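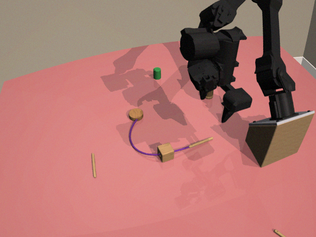

Humel open day - is it worth taking a teenager?

Posted by juhl_lane

The Mirum site at Humel is holding its open day again in August and they are showing robot arms this year. My daughter is 14 and has started doing a bit of programming at school. She wants to go. I know nothing about robots and would be driving her there, which is more than an hour each way for us. Has anyone been to one of these? I would like to know whether you see the machines doing anything or whether it is mostly posters and leaflets. Also whether you need to book, and what the parking is like. The web page only says "demonstrations throughout the day".

3 replies

sodberg_mick

Went last year. Parking is terrible, use the field. Burger van was good. Didn't see the robots as the queue was too long.

tinplate

I went to the last one with my two and we did the robot session, so I can answer most of this.

You do need to book, but only for the robot room. The rest of the site is walk in. You book at the desk inside the main door on the day, not online, and they give you a slip with a time on it. We got there at 10 and were given 11.30. Each group has 3 families in it and stays for half an hour.

The first part is on a computer. They practise everything in simulation before they run it on a real arm, so you sit at a big screen and look at a made-up table with the arm standing on it. The one in the picture at the top of this page is the same sort of thing: a black arm on a wood-grain block, a red table, and a few bits laid out such as a wooden disc, a cube, some sticks and a green cylinder. The disc, the cube and one of the sticks are joined up with purple cord. My son asked why they bothered with cord, and the man said that stiff things are easy to work out on a computer and floppy things are not. He spent quite a while on that. My younger one got bored at this point.

They let the children have a go at moving the arm with a handset. It is harder than it looks to bring the fingers down in the right place, as you can't judge the depth well on a flat screen. Mine knocked things over several times and there is a reset key, so no harm done.

After that you go next door to see a real arm. It is behind a screen and it moves slowly. Some people in our group were let down by that. I thought it was fine, but tell your daughter beforehand that it won't be like the films.

At 14 I think she would get a lot from it, more than mine did at nine and 11. The staff answer proper questions if you ask them. There is a sheet with the Juhl software course on it, and they said it was free to schools. I haven't tried it.

From Sodberg, allow 60 minutes if the bridge is shut. Mick is right about the field.

hml_bus

You don't have to drive. There is a shuttle from Humel station on the open day, every half hour I think, but check. It was 3 pounds return. The local paper said they had 2,000 visitors, so get there before the doors open if you want a slip for the morning. The afternoon ones had all gone by one o'clock when I asked.

The real arm was switched off for part of our visit - they were waiting for someone to come and look at it - but we still got the computer part.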